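Reading time: 8 min

Two-Handed Parcel Sorting on a Small Conveyor
Project report, Robotics and Automation elective
Riaan Hendricks

1. Background

The project started with a job that nobody in my family likes doing. My aunt runs a small mail-order business, and returned parcels come back in soft plastic courier bags. Every bag has to be picked up, turned so the label can be read, scanned, and put in the right crate. I wanted to know how much of that could be done by a pair of robot arms built from parts a student can get hold of.

Rigid boxes are a fairly well covered subject in the course reading. Soft bags are different. They fold, they slide, and the label ends up on a curved surface or inside a crease. A suction cup seals badly on a wrinkled bag, and a two-jaw gripper needs something to close on. For those reasons I decided on hands with fingers, and two of them, so that one could hold a bag while the other did something else.

The course gave us nine weeks. All of the building was done at Jenadetti, a shared workshop that rents bench space by the month. The project is called Wada in the code and in the notes, so I use that name here too.

2. Goals

The proposal listed these goals:

- Grip a courier bag lying on a conveyor belt without tearing it.
- Bring the bag to a scanning pad and get a read.
- Release the bag into a crate beside the pad.
- Keep one full cycle under 15 seconds.
- Stop safely if a hand reports too much force.

I left out sorting into more than one crate. It would have been a software change only, and I thought the time was better spent on the grip.

3. Hardware

3.1 Arms and hands

The arms are secondhand. They came without hands, and the wrist flanges did not match anything I could buy, so the first real piece of work was an adapter. The hands are Zaletti units, a left and a right. Each one bolts to a white wrist module which carries the wiring for the fingers. I drilled the first adapter plate off center by a small amount and did not notice until the hand was on. The fingertips then came down to one side of wherever the software thought they were. I made a second plate on the mill with help from another member, and that one is still on the arm.

Cable routing took longer than I planned. In the first layout the cable to the right arm ran tight along the forearm and pulled when the wrist turned. It now leaves the forearm in a loose curve. It looks untidy, but it has not come out of its connector since I changed it.

3.2 Belt and bench

The belt is a short conveyor with a green surface and aluminum rails on both sides. It had been sitting in storage at the workshop with a dead motor controller. I replaced the controller with a Droton board, which takes a speed command over a serial line. The bench stands at the end of the belt and its top is close enough in height that a bag can be dragged across without dropping into a gap.

Leveling was a nuisance. The workshop floor has carpet in the area I was given, and the bench feet sank into it over a few days. I put flat plates under the feet and checked the height again each Saturday before starting.

3.3 Scanning pad

The scanner is a bought unit with a flat square pad and a tall post at the back. I did not modify it. It sits on the bench to the left of the belt, with the crate on the far side of it, so the work moves from right to left. The unit sends the code to the computer as if it were typed on a keyboard, and a small program catches the text and puts it in the log with the time.

4. Software

The control program is a state machine. I considered training a policy from demonstrations, and I did record some by moving the arms through teleoperation, but I did not have enough recordings for it to be reliable. The demonstrations were still useful. I replayed them to find out which finger positions held a bag and which ones let it slip, and I copied the good positions into the state machine as fixed poses.

The states are:

WAIT – belt running, both hands parked.
STOP BELT – a bag is in the pick area.
REACH – right hand moves to a corner of the bag.
PINCH – fingers close until the force limit is reached.
DRAG – bag moves along the belt toward the pad.
SCAN – bag held over the pad until a code arrives or the timer runs out.
RELEASE – bag goes into the crate.
RETRY – bag goes back on the belt and is turned.

The left hand's park position gave me trouble. At first it was parked high and well back, which kept it out of the way, but it then needed too long to come down when the right hand wanted help. I moved the park position so that the hand waits flat over the pad with the palm down. The right hand can begin its pinch while the left is already where it will be needed. When the bag gets close, the left hand lifts and makes room, then presses the loose side of the bag flat for the scan.

Force limits are set per finger. I began with the values in the Zaletti manual and reduced them until the thinnest bags I had stopped tearing. The thumb is allowed to push harder than the other fingers, as it works against all of them.

5. Choosing where to grip

I tried three places to hold a bag.

Middle of the bag. This seemed like the obvious choice and it was the worst. The plastic bunches up, the label folds, and the contents move around under the fingers. The hand often closed on air and plastic only.

Knotted corner. Some bags are closed by twisting a corner and winding tape around it. The twist makes a good handle and almost never slips. The trouble is that not every bag has one, and the vision code was not good at telling a twisted corner from an ordinary crease.

Flat corner. The program looks for the corner nearest the right hand and pinches it. The grip is weaker than on a knot, but every bag has corners, and the label stays mostly flat. It is the method I kept.

For the flat corner to work the fingers have to arrive low, nearly touching the belt. If they come in too high they push the plastic down and away. I set the approach height by lowering the hand a little at a time with the belt stopped until the fingertips just brushed the surface, and saved that as the limit.
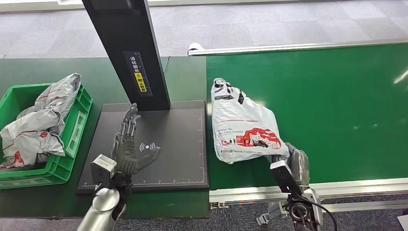 Figure 1. Right hand gripping the lower right corner of a bag on the belt, left hand over the scanning pad.

The bag in Figure 1 also has a knotted corner, at the top, wrapped in black tape. Bags like it went into the same tests as the others and the program was not told which corner was which.

Glare from the ceiling lights was a problem for corner finding. There is a bright patch on the belt near the right end, and a white bag lying in it loses its outline. I moved the pick area further left. A cover for the light would have been better, but the workshop did not want the fixtures touched.

6. Testing

Testing was done in two parts. The first part was a long run of the pinch alone, without the scan, to see whether the grip and the wiring would hold up. The arm went to a corner, closed, lifted slightly, opened, and went back. I let it run for 793 cycles over several evenings and sat next to it with the stop button. One finger cable worked loose early in the run. I added a clip and had no more trouble with it.

The second part was the full task, with 40 bags fed one at a time. I mixed full bags and nearly empty ones and put them on the belt by hand without arranging them. Most went through to the crate on the first try. The ones that did not fell into a few groups:

- Nearly empty bags. With little weight inside, the bag turned around the pinched corner during DRAG and arrived at the pad the wrong way around.
- Labels under a fold. The scan timed out and the bag went to RETRY. Turning it once was usually enough.
- Bags lying across the rail. The hand could not get under the plastic, and I had to move the bag myself.

A clean cycle met the time goal. A cycle with a retry did not, and I do not see a way to make it do so with the arms at their present speed.

No bag was torn in the second part. Two were torn in early trials before the force limits were reduced.

7. Problems not solved

The crate fills unevenly. Bags pile up on the side nearest the pad and start to spill over the rim long before the crate is full. A person would push them down without thinking about it. I wrote a short routine for the left hand to press on the pile, but it caught a finger in the side wall of the crate during a trial and I took it out.

The program does not know how full the crate is. It stops only when I stop it.

Calibration drifts if the bench is bumped. There is a marker on the pad border that I line up by eye with a fingertip at the start of a session. A proper routine using the camera should replace it.

8. What I would change

I would build the bench and belt on one frame. Having them as separate pieces cost me more time than any single software problem, and it would have been easy to avoid at the start.

I would also pick the hands before the arms. The adapter work was good practice on the mill, but it used up time I had set aside for the demonstrations.

For a next version I would try using both hands for the drag, one on each near corner. That should stop the light bags from turning. The arms can reach, but the state machine would have to coordinate them much more closely than it does now, and at the moment each hand mostly waits for the other.

The workshop has let me keep the bench until the end of May. The wiring diagram, the adapter drawing and the force table are in the project folder on the course server.

Contact: Riaan Hendricks, via the course office | © the author | Back to top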